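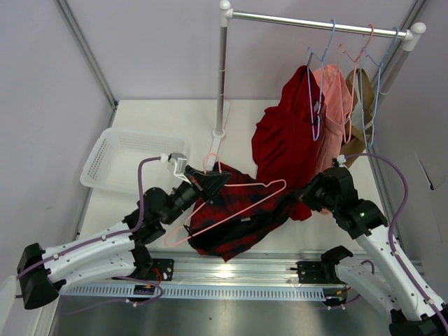 Home Features Interviews Shop diary Contact

14 May 2019
By the Features Desk

I got to Skokik far too early and stood outside eating a bun until the owner took pity on me and let me in. She's run the shop for 21 years, buying other people's cast-offs and selling them on, and she'd asked me not to print her name ("my sister reads this and she'll only ring me up"). Fine by me!

I wanted to know how she got started. "By accident," she said. "I had a stall at the Prasach market, selling plates mostly, and a lady gave me a bag of coats to get rid of. The coats went before lunch. The plates came home with me."

She still goes to Prasach on the first Sunday of the month, though it's mainly for gossip now. The real buying happens at the shop door, where people turn up with bags, and she's quite blunt with them. Out of 100 things she might keep 7. "They get offended. I say, love, it's a nice jumper, but the elbows have gone."

Does she ever get it wrong? "All the time. I turned down a box of silk scarves once and Khalaf had them in the window by Friday." (Khalaf is the shop across the road, and I gather there's a bit of history. She made me tea at that point and we moved on.)

We talked about checks for a while, as I'd come in wearing a very loud skirt. She's all for them. "Tartan never properly goes away. It has a sulk for a few years and then every student in town wants it. I start putting it by in the summer and bring it out in September, and I can charge over double what I'd get in June."

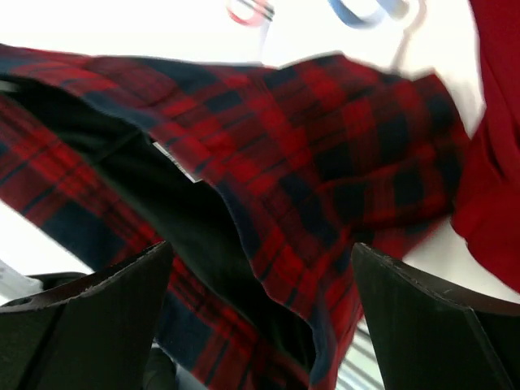 On washing, mending and smells

She washes everything herself at home, in 2 machines that run most evenings, and swears by Nutex soap flakes. "Cool wash, no softener, and hang it up straight away." For mothballs she has no cure except a windy day and patience. Zips she'll replace. Linings she won't, not any more, her eyes aren't up to it.

I bought a cardigan on the way out. She wouldn't knock anything off.

Recent interviews
The man who tunes the town's pianos
A morning at the Prasach fish stalls
Thirty years of wedding cakes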